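The Command That Waited

By Iara Palma

The thumb of Bautista Insaurralde has healed well. He shows it to me across the desk, bends it two times and says there is a small place near the nail where he still doesn't feel very much. An arm in the test kitchen at Biltstead closed its fingers on it on Apr 10, 2020, while the stop button on the wall had just been released and the status light was showing that the arm was idle.

"Idle is a word I used to trust," he says.

The arm was running software from Drevico, a small company in Toledo that teaches machines to clear and sort household things. Its engineers do most of this teaching inside a simulator. A table is drawn, objects are put on it, and the program is asked to pick them up and set them somewhere else, again and again, with nobody's fingers nearby. By the morning of the accident, the version that was sent to Biltstead had completed 1,353 runs in the simulator. The emergency stop was pressed in many of them, because the test plan demanded it. The arm stopped in each one and, after the release, it stayed quiet until it received a new order.

In the kitchen it did not stay quiet. Insaurralde had pressed the stop because a plate was sitting badly between the fingers. He took the plate away, looked over the table and released the button. Then he saw a crumb of hard foam stuck on one of the finger pads and reached for it with his left hand. The fingers closed.

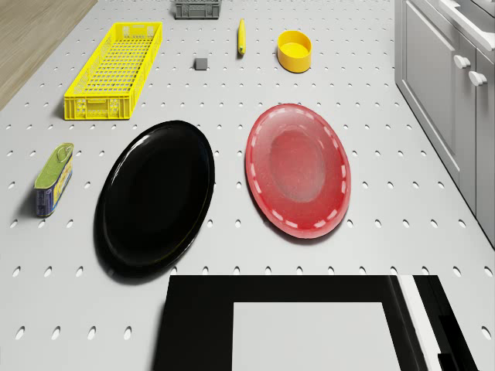
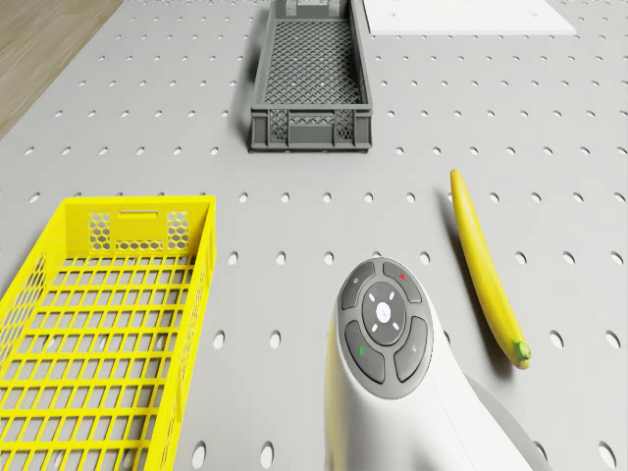
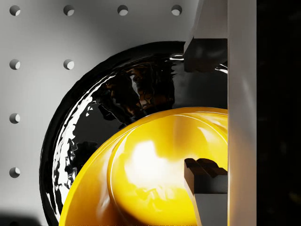

Views from the simulator.

Oleksandra Tkachenko was the engineer who got the phone call. She had written a large part of the grasping code, and her first thought, she told me, was that the stop circuit had been broken. It had not. The motors lost their power at the moment when the button was pressed, as they should. The log from the controller, a model called Sekitz that Biltstead had bought the September before, was complete and very boring to read, she says, and she read it through that evening from the first line.

What she found was on line 3,010. It was a close command, sent by the grasping program a very short time before the stop. The controller had accepted it and had no power to carry it out, so it kept it. When the button was released and the power came back, the command was still there, valid and waiting, and the controller did what it had been told.

The simulator had never shown this, and the reason is almost embarrassing in its simplicity. To save time, the simulated stop was made as a full reset of the gripper. Everything was cleared: position targets, force, the list of orders. Somebody had thought, years ago, that this was a safe way to do it. For the simulated arm it was safe. It meant also that the tests were checking a stop which did not exist on any real machine.

"We were testing our own good manners," Tkachenko says.

Pilar Gallardo, who reviewed the accident for Biltstead, is less interested in the line of code than in the light. The lamp on the column read the state of the arm, and the arm was idle, with all its joints standing still. The gripper was a separate device and had no lamp. In her report, which has 8 pages, she gives 2 of them to this point. A person standing in front of the machine had no possibility to know that half of it was ready to move.

She also writes that the procedure in the kitchen was to release the button first and clean the fingers after. This order came from convenience. The cleaning was easier with the gripper powered, because the operator could open it wide from the tablet. Insaurralde had followed it correctly -- she underlined the word correctly in the printed copy -- and he had trained other people to do the same.

The repairs were not expensive. Drevico changed the simulated stop so that it holds its orders in the way the real controller does, and the old version of the software, when it was tried again in the new simulation, closed its fingers after release in the first session. The controller now throws away any order that is older than the release. At Biltstead the gripper received its own lamp, and cleaning is done with the button pressed in.

Ladi Idahosa, who leads the testing group at Drevico, would like to tell me that the problem is finished, but he is careful. His team is going through the simulator to find other places where something was made simpler than it is in life. They keep a list. Friction in the wrist joint is on it, and the delay of the network, and the behavior of the arm when the power comes back only partly. Some entries are marked as harmless. I asked him how they decide this, and he said that at the moment it is done by argument, with Tkachenko usually on the other side of the table.

Insaurralde went back to the kitchen after three weeks. He uses a long brush now for the finger pads, also when the power is off.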